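Household Task Automation: Robot Arm and Front-Loading Washer
Student Project Report, submitted by Ursina Leitner, 2 March 2024 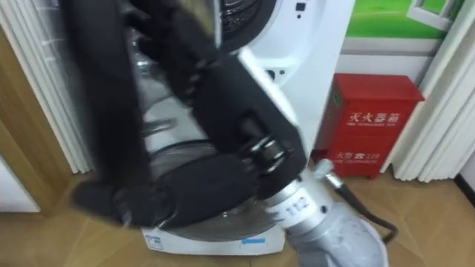 1. Purpose of the Project

The Trella project was set up to study how a robot arm with a fingered hand can be taught to work at a front-loading washing machine. The task was limited to three actions: reaching the machine, placing a hand towel in the drum, and withdrawing the arm without touching the door rim.

2. Method

Motions were recorded by guiding the arm by hand and were then replayed under software control. In total, 2126 recordings were made. Of these, 2105 were kept for training; the remainder were removed after a fault in the joint position log. Each trial began from the same rest position, and the machine stayed unplugged throughout.

3. Results

The final program was tested in 52 trials. The arm completed all three actions in 38 of them. The other 14 ended early – in most cases the towel caught on the lower edge of the door opening. Slowing the last part of the reach reduced contact with the rim but made each trial longer.

4. Remaining Work

Cable routing along the forearm should be reviewed before faster motions are attempted. The Badura control software also needs a clear stop message for the operator. A second round of trials, with larger items of laundry, is planned for July.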